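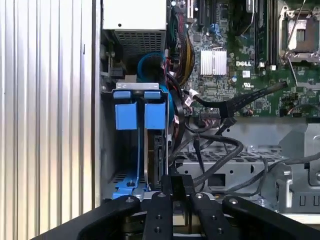
Old office computers wanted at the Plekari Street hall

Posted Oct 30, 2023

If you've got an old desktop tower sitting in the garage, I've found a home for it! The Oneck repair and reuse group is running its computer drive again, and after last July's effort they're hoping to get 900 machines in before the doors shut for the summer break. Last time they finished on 552, and I know at least two of those were mine.

I popped in to see Kumudini Abeysekara, who has been organising the drop-off roster (and who made me a very strong cup of tea). She says big office towers are the favourites, the kind that used to hum away under every desk in the country. They come apart easily, the parts are a standard size and you can usually get another few years out of them with more memory and a fresh drive. Laptops are welcome too, but please bring the charger. Please. There's a whole tub of orphaned ones in the back and none of them seem to fit anything.

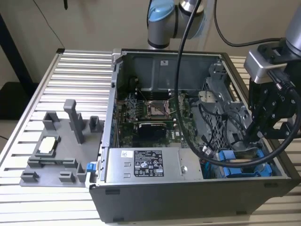
The finished computers go out to families through Jimley Primary and the Navaratnam Library, set up with a free operating system and a basic office program. Gayan Jayawardena does most of the setting up and reckons a good tower takes him an evening, or two if the cricket's on. Anything past saving gets stripped for spares, and what's left goes off to the e-waste recycler with the cables and the dead batteries.

I asked the question everyone asks, which is what happens to your old photos and tax returns. Every drive is wiped before a computer is passed on, and you're free to take yours out beforehand and keep it. Sunil Paul will do that for you at the counter if you're not keen on the screwdriver yourself. I kept mine, and now I have a drawer with two hard drives in it that I'll probably never look at again.

Drop-off is from 9 in the morning at the side door, and there's parking for a short stop out the front. There's no charge for computers, but they're asking $30 for the big old tube monitors, as the recycler bills by weight. No printers this year, sorry! Tharushi Siriwardena is also after a few people with utes who can do pick-ups for anyone who can't get down there. Leave your name at the library desk and she'll give you a ring.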